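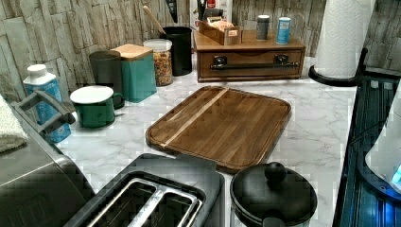

The kitchen counter used in the Grastby work, with mugs, canisters and a cutting board.

3 min read

GRASTBY, September 8, 2024 — A robot arm that learns kitchen chores by copying people made fewer mistakes when it was taught to change which camera it relied on partway through a job, according to researchers at the Zekis lab in Grastby.

The method, called Tatlı, was tested over 200 runs on a crowded kitchen counter. In 100 of them the arm used the new method, and in the other 100 it used the lab's older one, which gives every camera the same say from start to finish. Failed runs dropped by more than half under Tatlı, the group reported.

"The older version would see the cloth perfectly well from above and then lose track of it when the fingers got close," said Ekrem Karaca, who led the study. "It had a good view from the wrist the whole time. It just wasn't paying enough attention to it."

The arm was trained on 1644 demonstrations, in which a person guided it through a task while the cameras recorded. There were three tasks: picking up a cloth, moving a small bottle and setting a mug down in a clear space. No demonstrations were added for the new method. Both versions learned from the same recordings. 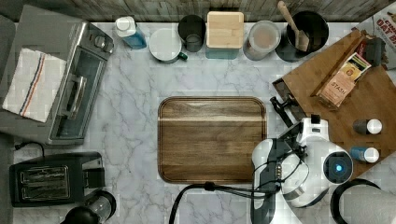

The white arm at the right of the counter, seen from above. The toaster oven is at upper left and a box of Stash tea sits near the arm.

Most systems of this sort use at least one fixed camera and one mounted near the gripper. The fixed camera shows where things are on the counter, but the arm can block its view. The wrist camera gets a close look at whatever is being picked up, although its picture swings about as the arm moves and can smear badly during a fast reach.

Tatlı adds a small scoring step. Several times a second, it estimates how useful each view is likely to be for the next short stretch of movement, then weights the pictures to match. The scores are learned from the demonstrations, so nobody has to label which camera was best at any given moment.

Cloth gave the older method the most trouble. A towel changes shape as soon as it is touched, and its folds can be hard to pick out from overhead. The arm often closed its fingers a little too high or took hold of two layers when it was meant to take one.

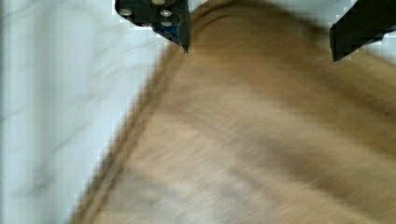
Karaca's group had first tried throwing out every blurred wrist picture before training. That made the cloth results worse. Even a smeared view seems to hold enough information to tell the arm where the edge of a cloth lies, he said, and removing those pictures left gaps at the point where the reach was nearly finished.

"We spent most of the winter cleaning up data that we should have left alone," he said.

In the version now being reported, blurred pictures stay in the training set and the scoring step decides how much weight they get. The lab found that the weight given to the wrist view rose late in the reach and fell again once the arm began to lift.

Results were less clear for the other two tasks. Bottle moves improved by a small margin. Setting down a mug showed no real change, and the group says the fixed view was already good enough for that job.

Gülizar Akbulut, a robotics researcher in Pirirport who was not part of the study, said the comparison was a fair one but covered a single counter.

"I'd like to see it in a kitchen it hasn't learned from, with the lights changed and the cameras shifted a few centimetres," she said. "Camera position matters a great deal with this kind of training, and they haven't tested that yet."

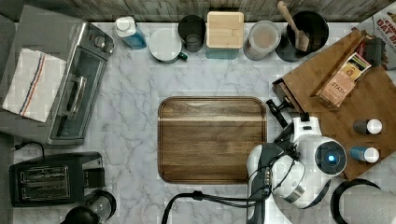
The gripper reaching in from the lower right. Small bottles with white caps are among the items on the counter.

Karaca agreed that the limit was a real one. The scoring step also adds a short delay to each decision — small enough for a slow task such as wiping, he said, but possibly a problem for quicker ones.

A second round of tests is planned in Pirirport, where Akbulut's group will set up its own counter and choose the objects. The Zekis lab intends to release the training code before those tests begin. The recordings will follow once they have been checked and sorted by task.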